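The Excess

The letter from Stokier came in July, with the usual leaflet folded inside it. The scheme had considered her request. The scheme regretted that the Nurport clinic was outside her area from the first of the month, and that her knee would now be looked at in Rirken, subject to the excess.

The excess was 965. She read the figure again at the kitchen table and then put the letter under the fruit bowl, where the gas bill was.

In the morning she rang the number. She was placed at 17 in the queue. A recording told her that the reform had given members more choice, and that she could now compare plans on the website. She put the phone on the worktop with the speaker on and washed up. She was at 14 when she finished the pans. At nine she sat down, as the knee did not like standing.

The man who answered was polite. He asked for her member number and the name of her employer.

"I was at the cannery," she said. "It closed in the spring."

"Then you'll have moved to the open plan."

"I didn't move to anything."

"It's automatic," he said. "You'd have had a letter."

She looked at the fruit bowl. She asked what would happen if she paid nothing and went to Nurport anyway, where they had the scans and where the nurse knew which leg it was.

"You'd be a private patient."

"And what does that cost?"

"We don't hold that information. You would have to ask the clinic."

She thanked him, and was annoyed afterwards that she had.

Her sister had voted for the reform and still said so. Her sister's premium had gone down. They had agreed not to talk about it at meals, and since they only saw each other at meals they did not talk about it. But that evening her sister took the letter from under the bowl and read it standing up, both sides, and then the leaflet.

"There's an appeal," she said. "It's in the small print. You write to Žukauskas."

"Who's that?"

"It's a what. It's the firm that does the appeals."

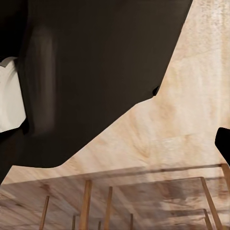
Illustration for "The Excess"

They wrote it together. Her sister wanted to put in the cannery and the years of payments. She wanted to put in only the bus, which left for Rirken at twenty to six and did not come back until dark. In the end both went in, on one sheet, in her sister's handwriting because it was neater.

"Do I say please?" she asked.

"No. You say you look forward to their decision."

She signed it. There was one stamp in the drawer, left over from the Christmas cards, and her sister licked the envelope and pressed it flat with the side of her hand.

The box on the corner was emptied at half past five. It was twenty past. Her sister offered to take it down, but she already had her coat on, and they went together, slowly, keeping to the side of the road with the kerb.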